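Home | Diary | Score sheets | Forum | Contact

Search this diary... Go

25/02/2018

Episode 12 of Beltitow, watched live and then again from the recording with the sheet open. I log the show in two passes. On the first I write down scores as they are announced. On the second I write down who is on screen when each score is announced, and whether the reaction shot matches the lighting of the table shot. The second pass takes twice as long and gives me most of what I post.

Format note for anyone who has arrived by search. Beltitow is a cooking competition with teams of two. Each team runs a pop-up dining room for one night, is scored by the two judges and by the rival teams, and the judges' scores are doubled. The lowest team goes to a cook-off against whoever the diners vote down. That last rule is new this season and I don't think it has been tested properly.

Tonight was the Sadowski room, the old feed warehouse by the river. Larasati Wuisan and her cousin drew it two episodes ago and looked unhappy then. The room has a known fault, discussed on the forum since the premiere: the kitchen is at one end and the pass is at the other, with the dining tables between them. Every plate has to travel the length of the service. The first team to use it lost temperature on their mains and blamed the oven. Larasati moved the pass. She put a trestle at the kitchen end, closed the original hatch with a folding screen and had the plates finished next to the stove. It cost her one table of seating. The rules as read out in episode one say only that the team must serve the seated number, so this is legal if the number is agreed before doors open. The show never told us whether it was.

Menu: sour fish soup, beef with roasted coconut, a set cream with palm sugar. The soup went out on time. The beef was 32 minutes late by the kitchen clock, which is visible behind the stove in four separate shots. The voiceover said "nearly an hour." I went back and checked the clock in each shot and the voiceover can't be reconciled with any of them. Either the clock was wrong all night or the script was written before the edit was locked. My money is on the script.

Aidan Brennan was at the rival table and gave it a four. His stated reason was "portion." He has now used "portion" as the reason for a low score in three of the five rounds where he was voting, and in each of those the team he scored was directly above him on the board. Strategic voting is permitted. What bothers me is that the other half of his team gave an eight on the same plate, and the show averaged the two to a six on the graphic without saying so. Earlier in the season split scores were shown separately. I have entered it as 4/8 on the sheet.

Final total for the Sadowski room: 121. That puts Larasati second on the board, behind the Nemer room and ahead of Aidan by a margin I would call safe. The judges' share was high and carried the total. Without the doubling she would be fourth. I put both versions on the sheet every week because the doubling decides more of this season than the cooking does.

The diner vote is the weak part. The on-screen caption gave 2082 votes, which sounds like a lot until you remember that the app lets one account vote in every ad break. It does not give the split between teams, only the result. I wrote to the show's contact address after the premiere asking for the split and got a reply about competition entries.

Sponsor segment: Pisex cookware again, a full minute of a pan being rotated on a counter. Larasati did not use a Pisex pan in any shot of the beef. She used her own pot, the dented one with the wire handle, and the edit avoided it as far as it could. On the second pass there is a cut from her hand on the wire handle to a clean pan lid lifting. Different burner, different tile behind it. I have logged it under continuity, which makes it the longest column on the sheet.

Prediction for next week, recorded so that I can be held to it. The cook-off is Aidan's team against the bakery brothers. The brothers are faster, but the set ingredient in the teaser looked like squid, and neither of them has touched seafood so far. I have Aidan going through. I also have the judges making a speech about consistency, since they have made it at this point in every previous season. The final is scheduled for May, so there is a gap in the middle that will have to be filled with a reunion or a repeat.

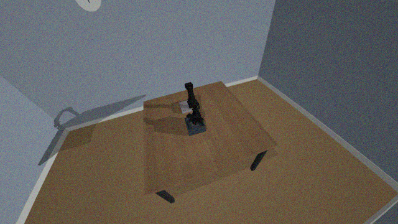
The sheet is updated through tonight with one cell left blank, the second judge's dessert score, which was talked over by the music. If anybody has a recording with subtitles, the number should be in there, just after the cousin drops the spoon. I'll fill it in when I have it and redo the undoubled column at the same time.

Recent entries
Episode 11: the Nemer room and the missing starter
Split scores, a correction
Continuity column, first half of the season
What the app vote does and doesn't show
Cook-off rules as read out in episode one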